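Plumeo surface cleaner refills, three months in

Bought the starter pack in August after yet another bottle of the supermarket stuff leaked under the sink. You get a sachet of powder, tip it into an ordinary spray bottle, add tap water, shake. That's the whole idea. 70p a sachet if you buy the big box, more if you dont.

First thing — the smell. Fig, supposedly. More like pencil shavings. Goes after a few minutes and I've stopped noticing, my sister hasn't.
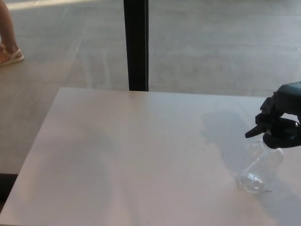
Dissolving is slow. Cold water, forget it, you get grit in the nozzle and have to run it under the tap. Warm water and a good long shake, fine. Instructions say cold. Ignore them.

On grease it's OK. Hob needs two goes. Tea rings, toast crumbs stuck in jam, felt tip from the kids — all gone first wipe, no streaks on the worktop once buffed with a dry cloth. Glass not so good. Left a haze on the bathroom mirror and I went back to vinegar.

Compared it with Somel tablets, which I had before. Somel fizzes away by itself, no shaking, but it's dearer and the box turned up with half the tablets in bits. Customer service never answered. Plumeo did answer when I moaned about the grit, took 3 days, sent a spare box.

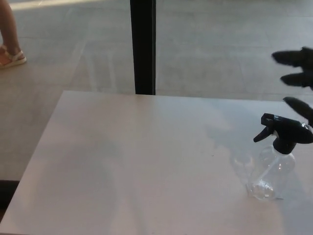
Kacper Szulc
Home and cleaning
9 February 2025

Storage: keep the sachets somewhere dry. Mine lived by the kettle and a few went solid. Still worked after bashing with a spoon.

Would I buy agian? Yes for the kitchen, no for mirrors. Wait for an offer if you can, Dretoritz had the big box reduced last month and probably will again.

Score: 75 out of 100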